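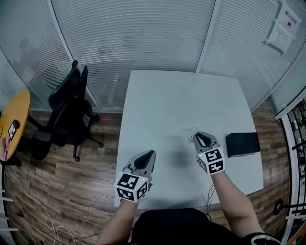 Equipment budgeting for manipulation data collection

Equipment budgeting for manipulation data collection is the planning of purchases, spares and running costs for a site where people record hand tasks for use in training robots. It covers the hand-held grippers worn or carried by operators, the tables and task objects, the computers that store the recordings, and the labor needed to keep all of it working. It is usually treated apart from the budget for the robots themselves, which may be bought a year or more later, or by a different department.

Scope

A collection station is the normal unit of planning. In its common two-handed form it consists of a table, a pair of hand-held grippers, tracking markers or another means of finding the position of each gripper, a head-mounted camera, cables and a recording computer. Room costs such as blinds, lighting and partition walls are sometimes charged to the station and sometimes to the building. Mixing the two methods within one budget makes sites hard to compare.

Task objects are budgeted as supplies. Clear and very small objects are often listed on a separate line, as they are lost more often and are harder to see on a white table. Some planners buy a dark table cover for these tasks and enter it with the objects.

Cost categories

Capital items are the grippers, cameras, computers and furniture. Supplies are finger pads, printed markers, cables and task objects. Pads wear with use, and printed markers need replacing when the corners lift or the surface becomes scratched. Labor includes operator hours, a technician's time for calibration and the time spent checking recordings. In most plans labor passes the capital cost within the first year, and a plan that leaves out checking time will understate it badly.

Storage is the category most often set too low. Head-camera and gripper video is usually kept in its raw form until a batch has been accepted, so a site needs room for the rejected recordings as well as the good ones.

Ziółkowski worksheet

A widely copied layout is the worksheet drawn up by Leokadia Ziółkowski for the Gorum site, first circulated in February and revised on 2022-04-06. It plans each station in blocks of 1000 accepted recordings and assigns every expense to a block. In the revised version, one two-handed station was entered at $3498 for grippers, mounts and cameras, $1628 for the recording computer and storage, and $747 for supplies over the first block. Labor was carried on a second sheet.

The revision also moved spare grippers from supplies to capital. Under the earlier version a broken gripper could be replaced only from the supplies line, and at Gorum that line ran out before the block was finished.

Buying and leasing

Grippers may be bought as finished units, bought as kits or printed on site. The Pluver kit is sold without pads or markers – these have to be ordered separately and are easy to miss when quotes are compared. Matos supplies assembled pairs with a repair contract. Justard leases complete stations by the quarter, with the table included and the computer left to the customer.

Leasing suits short projects and sites that have not settled on a gripper design. Recordings made with one finger shape may be of limited use for a robot fitted with another, so a change of design partway through a project can mean repeating work that was already paid for.

Spares

Common practice is one spare pair of grippers for every four stations, with cables and pads held at each table. Sites with long delivery times hold more.

See also

Calibration schedule
Operator training costs
Station layout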